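Surface Wear on Shared Study Tables
Student project report, Module 4: Materials in Everyday Use
December 1, 2021

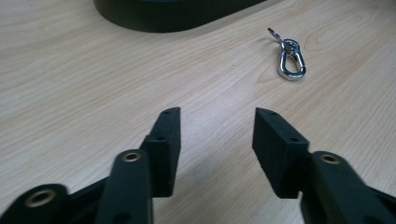 1. Background

Shared study tables are often replaced long before they fail structurally. The usual reason is appearance: scratches, rings from cups and dull areas where forearms rest. The project group examined how users judge such wear and whether cleaning practice affects that judgement. Surface pattern was also considered. On a pale wood-grain top, the oval rings in the grain form darker, busier areas beside plainer ones, and the group expected light marks to be harder to find among them.

2. Method

The survey was carried out in August at the Skudumo reading rooms and the Varow learning centre. A total of 598 responses were received. In addition, 30 tables were inspected under the same ceiling lighting, each for 15 minutes. Marks were recorded on a paper grid and sorted by type – scratch, stain or dull patch. Tables with fixed lamps were left out.

3. Results

Dull patches were the most common type of wear at both sites, although respondents mentioned them least. Stains drew the most complaints, including on tables that were otherwise in good order. Plain areas were judged more harshly than patterned ones at Varow. At Skudumo the difference was too small to report.

4. Limitations

The two sites use different cleaning products, and the records for Skudumo were incomplete. The Poretti wear scale, adopted for this report, was designed for flooring and had to be shortened. A second inspection after 90 days is planned, using the same grid and the same tables.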